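Moving a small team off one chat app, is Moya worth the switch?

Posted in Small Business Tech by brindlepost

I run a two-room print and mailing shop and we've been on Flaltik for our team chat and video calls since we opened. The renewal notice came in March and the price went up to 146 a month, which stings for a shop our size! I've been looking at Moya, mostly for the cheaper calls, but all our old job threads live in Flaltik and I dig through them constantly (customers love to say "same as last time"). 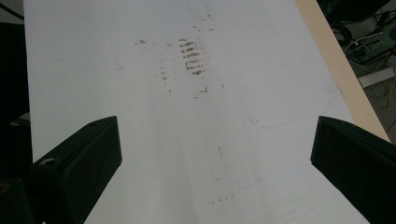 So has anyone moved their history over? I exported ours and got 2,366 messages in one giant file. I don't mind paying a bit for help, I just don't want to lose the attachments.

ploverdesk
We did this last year, same two apps. The messages come across fine if you split the export by channel first, but Moya's importer choked on ours when a channel had more than 900 messages in it, so break the big ones up by month. Attachments are a separate download in the Flaltik admin page, under billing of all places. Grab those BEFORE you cancel, and open a few to make sure they're good. Then I'd keep both running for one billing cycle, it's annoying but we found a few things we'd missed.

tomatocan
just use email lol

quietledger88
We went with Ploravura instead and I like it, though the calls drop now and then. Before you do anything, ask Flaltik for the old rate. I wrote to them and they gave me another year at it, so I put off the whole move for a while. Might not work for you but it's one message.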